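Plora Bench: simulated two-arm kitchen workspace for policy testing

Torkness Robotics - Research products - Simulation

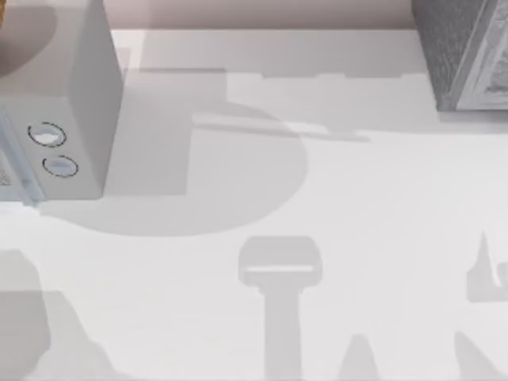 What it is

Plora Bench is a simulated tabletop for testing two-arm manipulation policies before they are run on hardware. It comes with a rendered kitchen workspace, a set of tasks, a scoring script and the reference results from our own study. The overhead view is the main camera input for every task in the set.

The bench was built to answer one question: how much does a policy trained from overhead images depend on the shadows of its own arms? Arms held above the workspace can be out of the overhead view while their shadows still fall across the table. A policy can learn to read those shadows as a cue to where the grippers are. That works well until the lights are moved.

Plora Bench lets you move the lights and leave everything else alone.

What you get

- The kitchen workspace, with a microwave-style appliance in one far corner and a dark, speckled box in the other
- 5 tasks, each with fixed start states
- 200 training demonstrations per task, recorded in simulation by teleoperation
- 58 lighting set-ups for testing, none of them used in the training data
- Scoring script and result tables
- Yoo, our baseline policy, with trained weights

Tasks are supplied as separate folders and can be run one at a time. The tabletop is plain and off-white in all of them. We tried a wood grain early on and dropped it, as it made the shadow comparisons harder to read.

How the test works

Each task is run under three conditions.

Matched: the lighting is the same as in the training demonstrations.

Moved: the light position is changed to one of the 58 test set-ups. Shadows fall in new places and change shape. The objects, arms and cameras stay where they were.

No shadow: shadow casting is switched off in the renderer. Overall brightness is adjusted so the table stays at a similar level.

The start states are identical across the three conditions, so any run in one can be compared directly with its partner in another. The random seed is written to the log with the joint positions, gripper state and final result. Contact with either appliance is also logged, but it doesn't count as a failure unless the task file says so.

What we found

The first version of Yoo used the overhead camera only. It did well under matched lighting and noticeably worse under moved lighting. The no-shadow condition was the weakest of the three, which we had not expected. Anežka Halás, who ran the study, repeated it with new weights and got the same order.

Most of the failures came early in the reach. An arm that began outside the camera's view would set off in the wrong direction, then correct once the gripper came into view. Some runs recovered and some ran out of time. Once both grippers were visible, the three conditions behaved much the same.

We then trained a second version with joint positions added to the input. The gap between matched and moved lighting became small on four of the tasks. It stayed wide on the knob-turning task, where the overhead camera sees the appliance's two round controls at an angle and an arm's shadow can fall over them. We don't have a full explanation for that yet. Estrella Villalobos is looking at whether the policy is misjudging the knob angle or the height of the gripper.

A third version was trained on demonstrations re-rendered under varied light. It closed part of the gap without joint positions, but training took longer and the matched score dropped a little. Both later versions are included in the download, under separate names.

Limits

The results are from simulation. The renderer's shadows are soft-edged and fairly pale, with no hard black areas, and strong directional light in a real lab will look different. We have run a small check on the two-arm cell at our Pridstead site and saw the same kind of early reaching error, but the sample was too small to publish and is not part of the package.

The appliances are simplified models. Their surfaces are flat and the interiors have little detail. If your work depends on reading displays or labels, this is not the right workspace.

The arm models can be replaced. The gripper is a parallel-jaw type by default - other grippers will load, but the supplied demonstrations won't transfer to them.

Requirements

- Linux workstation with a supported graphics card
- Python environment as listed in the install file
- Disk space for the demonstrations, which can be downloaded by task
- No robot hardware needed

A full evaluation is 2000 runs per task and is best left overnight. A short evaluation for checking an install is included and uses only the matched condition.

Licence and ordering

The academic licence is free and covers teaching, theses and published work. The commercial licence is priced per site and includes e-mail support. Both licences include the same files. Please name the version number in any publication, as scores from different versions should not be mixed.

Current version released December 2023. The November build had an error in the no-shadow brightness setting and should be replaced. Scores from the matched and moved conditions in that build are still valid.

To request a licence, use the enquiry form and select Plora Bench from the product list. Give your institution, the licence type and the tasks you want to download first.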